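Search this site Enter keywords
Opinion | Town & Community

Keep the library open on Thursday nights

The council in Nurkville wants to close the library at five o'clock every weekday, starting in December. At the moment it stays open until eight on Thursdays. The change would save the wages of two people for three hours a week, plus the lights and the heating. I think it's a mistake, and I want to set out why before the vote.

I should say first that I use the place. I've had a card since I moved here from Prosville, and for most of that time I worked shifts that finished at half past four. Anyone who works in Prosville and lives here knows what that means. The bus gets in at ten past five if the bridge is clear. On four days out of five the library has already closed its doors to me, and Thursday is the day I return my books.

The council's case rests on a door count. Over the four weeks it looked at, 497 people came in after five on a Thursday. The report calls this low and compares it with the Saturday figure, which is higher. Of course it's higher. Saturday is a full day and most people aren't at work. A fairer comparison would be with Tuesday morning, hour for hour, and the report doesn't give that number. I asked for it at the front desk of the council building and was told it could be requested in writing. I've requested it in writing. 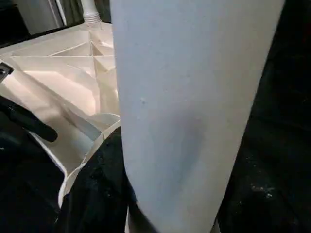

A door count also treats every visit as the same visit. Someone who comes in to drop a novel in the returns slot counts as one. Abdul-Rahman Gbeho, who drives for a freight company and did his whole bookkeeping certificate at the long table by the local history shelves, also counts as one, each time. He told me he can't study at home with three kids in a two-bedroom unit, and the college in Prosville locks up its study rooms to anyone not enrolled full time. He passed in the autumn. If the library had shut at five he would have had Saturdays, and he works Saturdays.

There's an argument that people like him can go online. The e-book collection is good and I've borrowed from it. But the collection isn't what he was there for. He needed a chair, a table, a socket and some quiet, and those have to be in a building. The same goes for the printer. My neighbour Akosua Osei printed every page of her mother's residency application there, 20 cents a sheet, with the woman at the desk showing her how to get the scans to come out the right way up. I don't know where else in town she could have done that in the evening. The pharmacy has a photo kiosk that won't take documents, and the newsagent closes at four.

The council officer who wrote the report, Eetu Tuominen, was polite when I rang him and I have no complaint about how he has handled it. He said the library has to find savings the same as parks and roads do, and that evening hours were chosen as the option affecting the fewest people. I accept that savings have to come from somewhere. What I don't accept is that fewest people is the only measure. Opening hours aren't spread evenly across the town. Retired people, parents at home with babies and anyone on leave can reach the library on thirty-odd hours of the week. Full-time workers get Saturday and Thursday evening. Take away the Thursday and you have cut their share in half or close to it, while everyone else hardly notices.

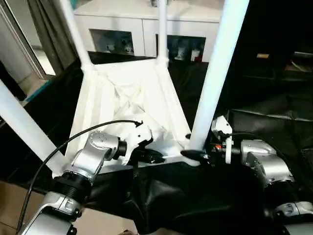
Akpalu tried this a few years ago. It's a similar size to us and its council brought in the same five o'clock closing with the same reasoning. Ha-neul So, who ran the homework club there, says attendance at the club dropped from 24 kids to six, mostly because the parents who used to collect them on the way home from work couldn't get there in time. The club folded. Two years later the council put one late night back, on Wednesdays, and the club never restarted. Programs like that run on habit. Once families have made other arrangements they don't come back because a sign on the door has changed.

If money has to be found I'd look at the mornings. The library opens at nine and, from what I've seen on my days off, it's close to empty until ten. Opening at ten on three days would save exactly the same number of hours. Some people would be put out, and I'd expect them to say so, but most of them could come an hour later. A person on the Prosville bus can't come three hours earlier. Yaw Gyamfi put this idea to the June meeting and it was noted in the minutes without any discussion, and it doesn't appear anywhere in the report.

There is also the Tevis Room upstairs, which the council hires out to groups. The fee hasn't changed in years and is well under what the bowls club asks for a smaller space with no lift. I don't want to see community groups priced out, but a modest rise for commercial bookings would go a fair way toward the sum we're talking about. The report has one line on room hire and no figures.

About 300 people have signed the petition at the bakery. I'd ask anyone who uses the late opening to sign it, and also to write to their own councillor saying what they use it for. A signature tells them you object. A letter can tell them that you do your tax there, or that your son reads in the corner while you look for work, or that you only ever go in to get warm and look at the magazines. That is a perfectly good use of a library and I'd like to see it mentioned at the meeting.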